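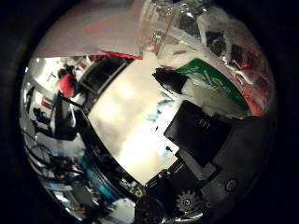
Polypropylene and PET behave differently when stored for years in a warm closet, and most advice on keeping small parts treats them as the same material. I sorted my spare hardware again in September and changed the storage scheme while I was at it. The old scheme was bags inside boxes, everything labeled with masking tape. A clear plastic container next to a crumpled transparent bag on a pale tabletop makes the basic argument: the container keeps its shape and can be stacked, and the bag wrinkles and folds and holds no shape of its own. I still use bags, but only as liners.

The label problem came first. Masking tape adhesive dries out, and in my closet it gave up after two summers. The tape then falls to the bottom of the box, where it tells you that something in there is an M3 washer. Paper slips inside the container work better. They cannot fall off, and they can be replaced without scraping. I write them in pencil. Ballpoint faded on the slips nearest the door, and marker bled through thin stock.

The second problem was size. I had bought Grimshaw drawers early on, the shallow type, and they are fine for screws up to 12 mm. Anything longer sits at an angle and jams the drawer above. Bevan Faulkner, who used to run the parts counter at the hardware store in Dukville, told me to sort by length before diameter for this reason. I ignored him and sorted by thread. He was right for drawers. For open bins it makes no difference, and thread is the faster lookup.

Current arrangement:

Screws and bolts: drawers, by length, then thread.
Nuts and washers: lidded tubs, by thread only.
Springs, clips, odd brackets: one tub per source appliance, until it annoys me.
Electrical: separate shelf, nothing metal and loose above it.

The Drellport tubs have a lid that seals well enough to keep dust out. They do not keep moisture out. I put a small indicator card in one and it changed color within a week – the same card in a glass jar had not changed by the end of the month. If you store plain steel in these, add a desiccant pack or oil the parts lightly. Zinc-plated stock has been fine so far.

Capacity is the figure I was asked for after the last post. The full set of drawers holds 2000 small fasteners with room to get fingers in. Past that point the drawers still close, but picking out a single nut takes longer than it should.

I have not settled on anything for threaded rod. It is standing in a length of drain pipe behind the door, which works until the door is opened all the way. Gilutcombe makes a wall rack that might fit, but the bracket spacing does not match my studs and I would have to mount a board first.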